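Londlow abre segunda casa e promete jantar em duas horas

A Londlow, restaurante vietnamita que vivia de filas à porta, abriu em março a segunda morada, na antiga papelaria Flilanura. A chef Huệ Đoàn mantém o caldo de vaca e acrescenta um menu de partilha que, no papel, soa melhor do que convence. Os rolinhos fritos chegaram moles à mesa e o café gelado custa quase tanto como a sopa.

O sócio, Cristóbal Insaurralde, fala em 1244 refeições servidas no primeiro mês. É um número da casa — não vimos contas — e inclui o serviço para fora.
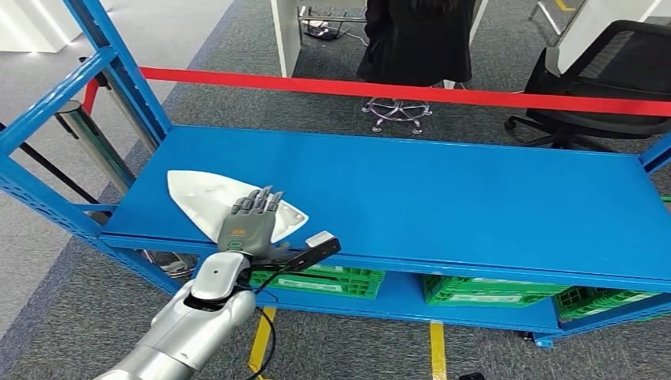 Foto: Ivar Sæther

Há dois turnos por noite, e quem se senta às sete sai às nove, com sobremesa ou sem ela. As reservas só se fazem pela Internet, com cartão de crédito, e a taxa por falta de comparência aparece no último ecrã. Insaurralde garante que «ninguém se queixou». Na noite em que lá fomos, queixou-se a mesa ao lado.

A casa original continua aberta, com a ementa antiga e os preços do ano passado.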